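Planner picks buns fine, stalls on anything standing on edge
Forum: Manipulation software > Perception and planning

gkmarsh
Running Bolonix 2 on a single arm, food assembly cell with a paper-lined tray in the middle and clear bins on three sides. The bun picks plan in under a second. Cheese times out almost every run. Planner timeout is 2,000 ms, 200 grasp candidates per object. Log says "no collision-free approach" and nothing else. Raising the candidate count only makes it slower.

tkoutsoukos
Your candidates are probably all top-down. A slice leaning on a bin wall has a thin edge facing up, and the sampler drops anything narrower than the minimum patch. Check min_patch_area before touching the planner.

pell_r
Disagree. "No collision-free approach" is raised after sampling. If the patch filter were the cause he would get an empty candidate set, and that has its own error code (709). I would look at the bin walls. Depth on clear plastic is full of holes, and the Ranley filter fills them with solid voxels.

tkoutsoukos
709 only fires if every object in view comes back empty. One bun in view and you never see it.

pell_r
Not since the December release. Read the changelog.

gkmarsh
Still on the build before that, so no help either way. Turned the hole filling off and replaced the bins with fixed box models. Cheese now plans two times in three. Tomato is unchanged. Same table in both views, and the standing slices are the ones I mean:
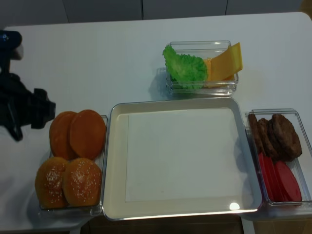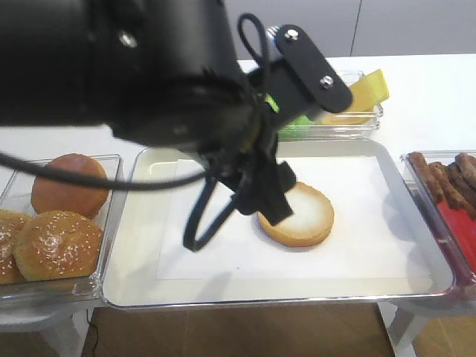

Iason Economou
Fixed boxes are fine until somebody nudges a bin, and then you are planning against a wall that moved. Fit the rim instead. Givgate has a rim fitter that takes the color image only and ignores depth. For the tomato, dump the rejected candidates with their reason before changing any more parameters. Two of you are arguing over which stage drops them and the dump will say.

pell_r
Rim fitter needs a calibrated color camera. Otherwise agreed.

gkmarsh
Calibration is from last week. Will post the dump.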